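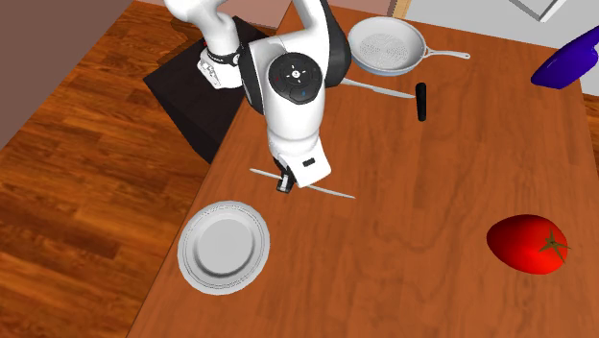 **Lerimthorpe, Jun 5, 2025** – Wijesinghe will open a second branch in Trakasley next month, creating 35 jobs. The shop, on the site of the former Multach furniture showroom, will sell kitchenware, bedding and garden goods.

The company signed a lease in February and has spent the spring refitting the ground floor. There will be a small café at the back and parking for customers.

"We have had shoppers driving over from Trakasley for years, so it made sense to open there," said Beril Yurt, branch manager.

Opening hours will be 9am to 7pm, Monday to Saturday. Applications for jobs can be handed in at the Lerimthorpe shop.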